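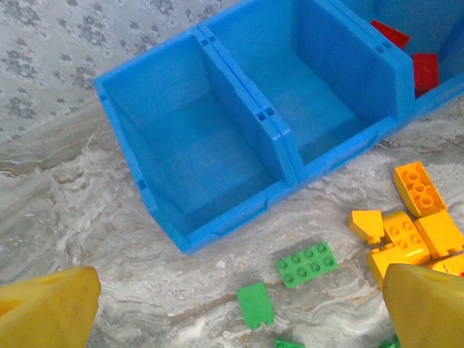
# Chapter 4: Sorting and Grouping

Before children can add or subtract, they need to decide what belongs together. Sorting is where that starts. A child who puts the red bricks in one bin and the yellow bricks in another has made a rule and followed it.

This chapter looks at sorting by a single attribute, usually colour, with large toy bricks and open-front bins. The materials are cheap and can be used on any hard floor. Chunky bricks suit small hands, and open bins let a child check the contents without tipping them out.

By the end of the chapter you should be able to:

- set up a sorting activity for a child at home or in a centre
- tell the difference between sorting, matching and ordering
- record what a child does without prompting the answer

## 4.1 Choosing the attribute

Begin with colour. Size and shape come later, once the child can keep to one rule from the first brick to the last. Use 2 colours for the first session and leave any mixed or patterned pieces in the cupboard.

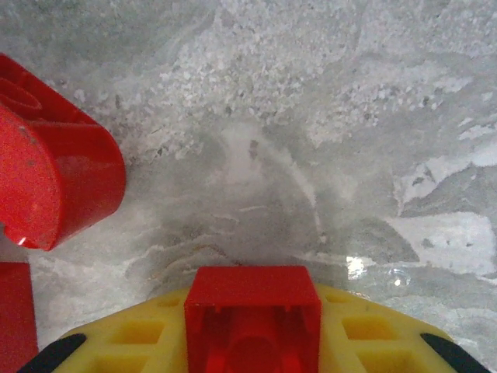 Strong, plain colours such as red and yellow are easiest to tell apart. Avoid pairing shades that sit close together, such as orange and red, until the child is confident. Check beforehand whether colour vision is a concern, and if it is, sort by size instead.

Let the child name the rule in their own words. "These ones are the same" is an acceptable answer at this stage. Write it down as spoken, along with the bin each brick went into. Toon Koster's observation sheet, used in the exercises for Section 4.2, has a column for this.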